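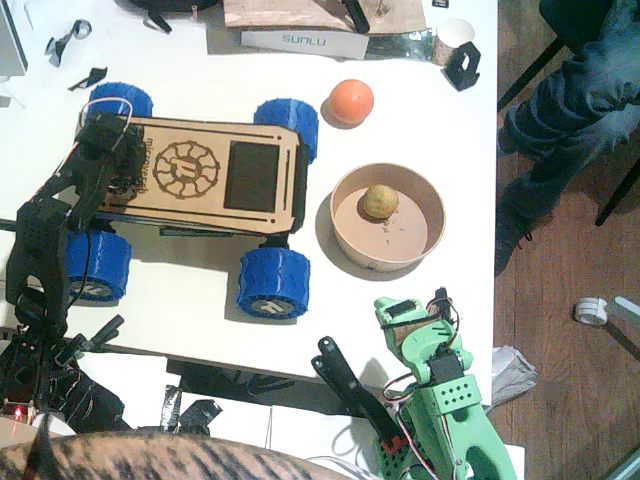

Wheels for the microrover: notes on the second set

Posted in: Workbench / Small vehicles / Printing
Search this blog Go

The rover has a flat wooden deck, laser cut and engraved, and four printed wheels in blue. The deck was finished in January and I have no plans to change it. The wheels are the second set, and most of this post concerns them.

The first set had smooth rims with a rubber band stretched over each. On carpet this was adequate. On a hard tabletop the bands crept sideways, and after a few minutes of running at least one had come off. I tried gluing them, which left a lump at the join and a regular knock once per revolution.

The second set has the tread printed as part of the wheel. The ridges run across the full width. I printed at 0.2 mm layers with the wheel lying flat, so the layer lines follow the circumference and the load on each ridge is carried along the layers. A full set of 4 takes most of an evening. Infill was 16 per cent with three walls. I went lower on one trial wheel and it flexed at the hub under hand pressure, so I didn't fit it.

Grey caps close off the hubs. They are a push fit and need a small chamfer on the inside edge, otherwise they scrape going in and sit proud.

Weight, ready to run, is 222 g on the kitchen scales. The deck accounts for less of this than I had assumed. If I wanted to save anything I would look at the wheels again, which are chunky for a vehicle of this size, but the mass is low down and the rover is stable with it there.

Fitting the screen

The screen is set into the deck towards one end. The cut-out was drawn to the nominal size in the Lestik drawing and came out tight, as the laser setting I used takes less off than I had allowed for. Two passes with a fine file on the long sides were enough. File from the top face downwards, or the engraving side will splinter.

I had intended to put the screen in the middle. The gear logo was already there, and I preferred to keep it.

Test pieces

For pushing and steering trials I use two balls, one orange and one smaller in yellow-green, and a shallow paper bowl. The orange ball is smooth and rolls away at the slightest contact, so it is a fair test of how gently the rover can approach. The small one lives in the bowl between runs. The bowl is also useful as an obstacle: it is light enough to move if struck, and the distance moved can be read off against a ruler.

With the ridged wheels the rover climbed a board propped at 23 degrees before the rear pair began to slip. I don't have a comparable figure for the first set, as the bands came off before the angle was worth recording.

Still to do: a softer filament for the outer ring only, and a second deck with the same hole pattern in thicker ply. I'll post the wheel file once the chamfer is in the drawing properly and not done with a knife.

3 comments

Runbridge
What clearance did you leave on the cap? Mine split along a layer line when pushed in.

Reply from author
0.15 mm all round. If it splits, try the chamfer before changing the clearance.

Vogler
Ridges straight across will be noisy on a hard floor. Angling them a few degrees helps. Costs nothing in print time.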